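Wagner Fontes
Storage notes from the Tustlow parts room, 2024-09-02. Short thread on how the yellow metal shelving is used now.

1/ Housings go on the top level. They are squat and dense, so a full board adds up. At 589 g apiece the load is well inside the rating Jekel gives for the shelf.

2/ Flange down, always. Rows are staggered so the bolt lugs sit in the gaps of the row behind. Contact between lugs marks the finish.

3/ Foot-shaped trays go one level below. Single layer. Stacking them bends the raised walls, and a bent tray no longer seats in the Cirnberg fixture.

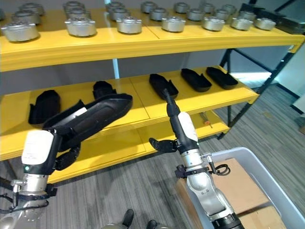

4/ The middle level is two boards with a seam. Check it with a straightedge every March. Limit for the step is 3 mm. Above that, shim the low side at the bracket.

5/ Spare flat trays: dark stack, right end of the top level, against the back. Take from the top.

6/ Hand tools do not have a place on the shelving. Screwdrivers go back to the board by the door after use.

7/ Anika Ambrose asked about labels. Adhesive ones peel off the yellow paint within weeks. Magnetic strip, 20 mm high, holds. Part number on the left, revision on the right.

8/ Bin list is on sheet 383. Corrections to Maiara Medeiros.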